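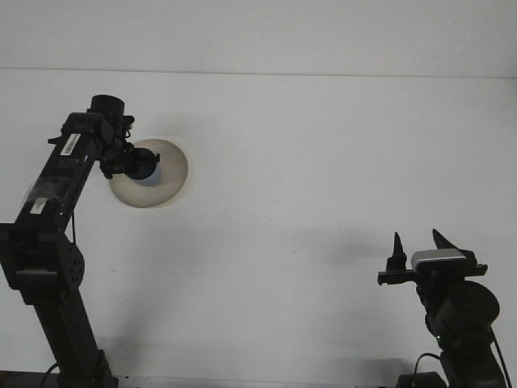 Fig. 1. Left arm up with the dish and the blue piece, right arm waiting with its fingers open.

Handout 2: Sharing a table without trouble
Notes by Amirul Osman, February 2020

Okay, so last time I talked way too long about grippers and we never got to the house rules. These are the Remlow bench rules, and I care about them more than anything else in this course (sorry, kinematics!).

Rule one is that each arm owns its side. If the left one is working, the right one parks and stays parked until you give it a reason to move. I don't mind where you park it, as long as you wrote the pose down before you started.

Rule two is about cables. I look at every loop before I power up — can it snag on the joint, on the other arm, on the dish? Then I swing the arm slowly through its whole reach and look again.

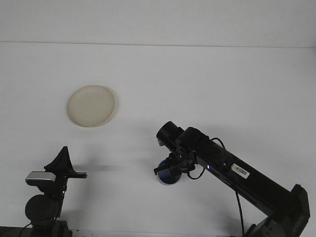 Fig. 2. Right arm over the table, blue disc under the gripper, cream dish off to the side.

Keep the table bare apart from what the task needs. No mugs, no phones, no hex keys (you know who you are). Sang-wook Kang and I once lost a whole afternoon at Durnard to a stray washer, and I still bring it up.

Speed stays at 50 percent for any new program. You can ask me to raise it after you've shown me a clean run, and please write the run in the log. 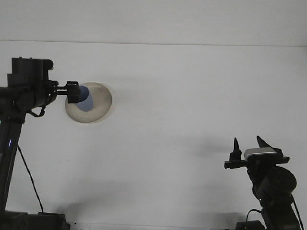 Before you leave the bench
Open the gripper and take the piece out by hand, power off. Park both arms. Log your program name and anything weird, even if it went away by itself — I really do read those!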